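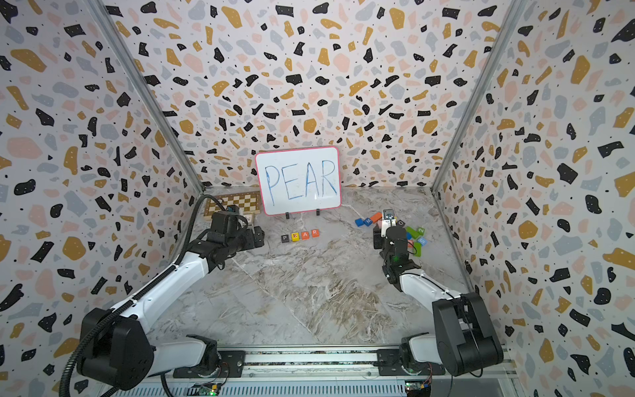
By Bit-na Seol
Photo: Miłosz Cieślak

Hwa-young Jeon used to go home with sore thumbs. She has worked at Geum for 10 years, most of them at the sorting tables, where mixed letter and number blocks come in and complete sets go out to schools and toy libraries.

"You stop seeing the letters after a while," she says. "You see shapes. I could tell an M with my eyes shut, but I couldn't have told you what day it was."

Her job now is to write words. A word goes on a whiteboard in blue marker, the board goes into the cell, and two arms on a rail are meant to find the blocks and spell it out. On the morning we visit the word is PEAR.

Geum's workshop is on the edge of Brarthorpe, in a low building that was once a print shop. The cell was put in last September. Joon-young Koo, who manages the floor, wanted the arms tested on spelling before they were trusted with packing.

"Packing is just a list," he says. "If it can read a word that one of us wrote in a hurry and pick out the right blocks, I'm happy to give it a list. If it can't, I want to know before the boxes leave the building."

The handwriting is part of the test. Jeon was told early on to write the way she normally would. She writes big, and her capitals are not very even. The walls and floor of the cell are patterned for a similar reason, Koo says. The tables at Ternosholm, the company's other site, are old and scratched, and a system that only works on a plain white surface would be no use there.

Before the cell, seven people worked the tables. There are still seven people on the floor, but only three of them sort by hand. Two moved to repairs and repainting, one went to the front office, and Jeon looks after the arms with some help from Do-yoon Ji, a technician who comes over from the supplier in Plirkport.

Not everyone was pleased. Ji remembers the first weeks as quiet ones.

"People were polite to me, and that was it," he says. "They thought I was there to count heads. I would have thought the same."

Koo says he should have talked to the staff sooner. They heard about the arms when the crates arrived. He has since put in writing that hours will not be cut because of the cell, and that anyone moved keeps the same pay. Jeon has a copy in her locker.

The arms are slower than she is. In one trial this spring they worked through a batch of 73 blocks, and Jeon says she had finished hers and made tea before they were done. But they do not get sore hands, and the late batches no longer mean staying until eight.

What she misses is the talk. Four people around a table will chat all day, she says, and now she spends much of the morning by herself, watching.

"I do say things to them," she says, nodding at the arms. "Mostly 'no, the other one.'"

She would like to learn to set up the tasks herself, without waiting for Ji's visits. Koo has agreed to pay for the training, and she starts next month. Her list of words to try is taped up by the kettle, and the others have begun adding to it.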